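Connector Pull Fault on the Disassembly Cells: Frequently Asked Questions

Why were the cells stopped in April?

During the Monday evening shift at the Durkholm site, a gripper on one of the desktop teardown cells closed on a power connector and kept pulling after the connector had jammed. The force limit should have ended the move and did not. The wrist faulted, the arm froze with the connector still held, and an operator had one hand inside the case at the time. The hand was not caught. We stopped every cell doing connector work the same night.

Which cells are affected?

Any cell running the Vulano gripper controller with the connector removal routine turned on. Cells that only lift side panels or sort boards don't use that routine and were not stopped. If you are not sure which one you have, open the job screen and look for "Connector removal" in the task list. If it is there, this page applies to you.

What does fault 514 mean?

Fault 514 is the wrist overload code. It tells you that the load at the wrist went past the hard limit and the drives were cut. It does not tell you why. On the affected cells it came up because the softer limit in the routine, the one meant to stop the pull early, was being skipped.

Why was the softer limit skipped?

The routine checks force at the start of a pull and again each time the arm reports that it has moved. A jammed connector doesn't let the arm move, so the second check never ran. The controller went on raising the force and waiting for a movement report. On most connectors this made no difference, as they let go on the first try. On a connector with a stiff latch, or one pulled at an angle, the force climbed until the wrist tripped.

What are the limits now?

The pull is limited to 20 newtons, checked 100 times a second whether or not the arm has moved. After 2 failed attempts the cell opens the gripper, backs away and asks for a person. It will not try a third time, and there is no setting to make it do so.

My cell stopped with 514 and is still holding a connector. What should I do?

Keep your hands out of the case. Press the stop button on the pendant, turn the key to manual and take the key with you. Then use the release function on the pendant to open the gripper. If it doesn't open, leave it and call maintenance. Do not pull the cable free by hand and do not push the arm away. The wires can be under tension even when the arm looks still, and the linkage can move when that tension goes.

Can I reset the fault and carry on?

Not until the update is on. A reset clears the code and leaves the routine as it was. Several people on the Vaughan line had been resetting 514 for weeks and noting it as a nuisance fault. We should have picked that up from the shift notes and we didn't. Any 514 now has to be reported, including the ones that clear on the first reset.

Am I allowed to reach in while the arm is working?

In automatic mode, no. In teaching mode, a trained operator may steady the case or guide a cable at reduced speed, with a second person on the enabling switch. Keep your fingers away from the linkages and finger plates - the gaps between them close as the gripper does.
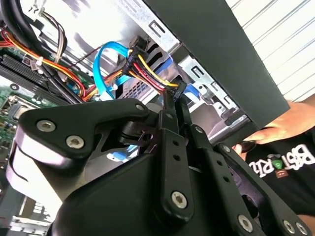

Power connectors are the ones to watch during teaching. They sit close to the drive cage, the wires behind them are often bundled, and a fingertip placed slightly off will press on the wiring when it should be on the plastic. Stop and re-teach the approach if you see that. A pull that starts crooked is the most common way to get a jam, and the new limit will stop it but won't fix it.

Does the update change cycle time?

A little, on jobs with a lot of connectors. Please don't raise the arm speed to make up for it.

How do I get the update?

Claso technicians are installing it cell by cell. Each cell is tested with a connector that has been fixed in place on purpose, and it goes back into service only if it lets go and backs off as described. A signed tag is then hung on the pendant. No tag, no connector work.

Who do I contact?

Kelechi Idahosa handles reports for both lines. Leave a note at the maintenance desk with the cell number, the time of the fault and what the gripper was holding. For an injury or a near miss, tell your shift lead first.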